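Petit fil du soir sur un sujet qui me tient à cœur : apprendre une langue passé la cinquantaine. Je m'y suis mise en janvier, au danois, et je vous raconte un peu, parce que plusieurs d'entre vous me l'ont demandé (et ça me touche !).

Je fais 20 minutes chaque matin avec mon café, jamais plus, et le soir je relis la page de la veille à voix haute – mon mari fait semblant de dormir.

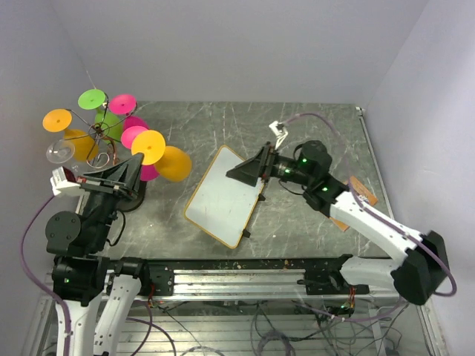

Le plus dur reste l'oreille. Je lis Halfdan Kjærgaard sans trop souffrir, enfin ses nouvelles courtes, mais dès que quelqu'un parle j'attrape deux mots sur sept et je souris très poliment.

Alors j'écoute la même émission jusqu'à trois fois, d'abord en épluchant les légumes, puis avec le cahier. Au troisième passage des phrases entières arrivent, et je suis contente comme une gamine.

Si vous avez des chansons danoises pas trop rapides à me conseiller, je prends tout !

À lire aussi
Mes carnets de vocabulaire, 2 ans après
Une semaine à Damgaard
La soupe d'Irska

Contact – © Veston – Haut de page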